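Kadico Crianças - Os segredos do quarto

Por que o lençol fica cheio de rugas?

Já reparaste que um lençol nunca fica liso por muito tempo? Basta sentares-te na cama um bocadinho e pronto, lá aparecem as dobras! O lençol é feito de fios muito fininhos, cruzados uns por cima dos outros. Quando te mexes, os fios são puxados para um lado e para o outro, e o tecido que sobra tem de ir para algum sítio. Então levanta-se e faz uma ruga.

Experimenta com a mão aberta: empurra o lençol devagar em direção à parede. As dobras juntam-se todas lá ao fundo, como ondas pequeninas a chegar à praia! Num lençol verde de uma cor só, como este, veem-se muito bem as rugas que atravessam a cama na diagonal.

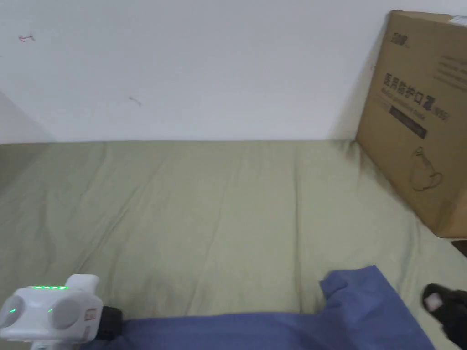

E as caixas de cartão, como é que aguentam tanto?

O cartão parece fraquinho, mas tem um truque escondido. Muitas caixas são feitas com três camadas de papel: duas lisas por fora e uma ondulada no meio. As ondas funcionam como uma fila de pequenos arcos - e os arcos são mesmo fortes!

Queres experimentar? Dobra uma folha de papel em harmónio, pousa-a entre dois livros, como uma ponte, e põe uma borracha em cima. Depois faz o mesmo com uma folha lisa. Qual delas aguenta melhor?

Desafio: estica o teu lençol de manhã e volta a olhar para ele 5 minutos depois de te deitares. Desenha as rugas que encontrares!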